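# The Ferry to Prustora

Viorica Mujić had the letter in her coat pocket when she got to the ticket window. She had read it on the bus and again in the waiting room.
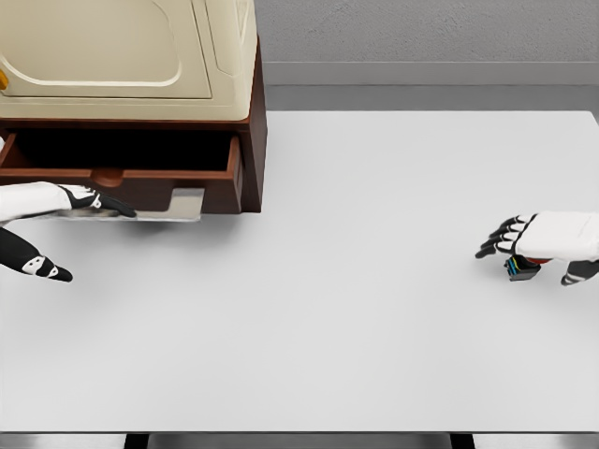

The clerk asked if she wanted a return. She said she didn't know yet, and he sold her a single and told her she could buy the other half on board.

Her aunt had died in September and left her a house on the island. The lawyer in Prata had written three times before she answered. The letter was dated 19/01/2020 and gave the number of the plot, 3184, and the name of a man who had the key. It didn't say what shape the house was in. She had been there once, when she was four, and remembered a well and a dog.

The crossing was rough. A boy across the aisle ate crackers the whole way and read the safety card out loud to his mother. Viorica looked at the water until it made her feel worse, then at her shoes.

The man with the key was waiting at the dock. He was younger than she had expected. He drove her up the hill in a truck with Eneo painted on the door, and didn't say much until they turned in at the gate.

"She kept the roof up," he said. "The rest, you'll see."

The front door stuck. He put his shoulder to it, handed her the key and went back to the truck.

She walked through the rooms with her coat on. The kitchen smelled of soap. There was a calendar from Fostodwood, the lumber yard, still turned to September, with a note in pencil on the last line – "call V."

She looked at it for a while. Then she went out to find the well.

It was behind the house, with a board over it and a stone on the board. The man was leaning on the truck, smoking.

"Last boat's at four," he called.

"When's the first one tomorrow?" she asked.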